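3 March 2019

Records notebook, Skeltstead council project

The Prundside release finally came through, all 990 pages of it! I read the first 400 straight off and it's great stuff – the closed-session minutes are in there, with the recorded votes on the emergency bylaw.

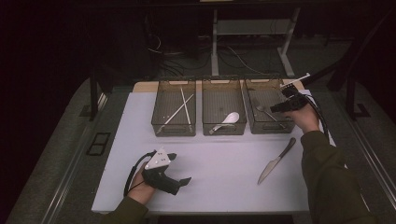
Margin note from the Zomari desk: check whether those are the adopted minutes or the draft, the clerk has sent us drafts before.

Fair point. The cover sheet says adopted, but page 20 has a blank signature line. Asking the clerk.

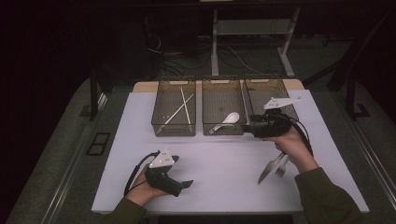

Chopsticks in the left bin, spoon in the middle.

Best find so far: the legal opinion is blacked out, yet the agenda quotes a whole paragraph of it. Lovely. Copied it into the Thongsuk index with the page number.
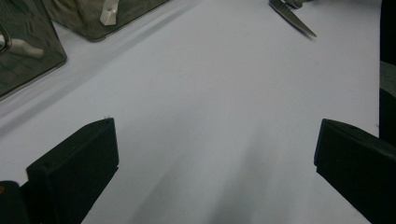
Gripper camera, white tabletop.

Page 870 is in there twice and the two copies have different redactions – keep both!
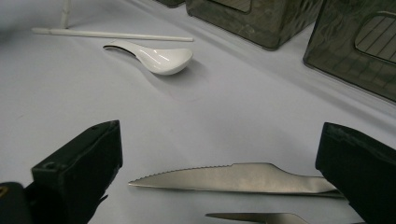
Still to do

Finish reading, match votes to the May agenda, draft the appeal on the legal opinion.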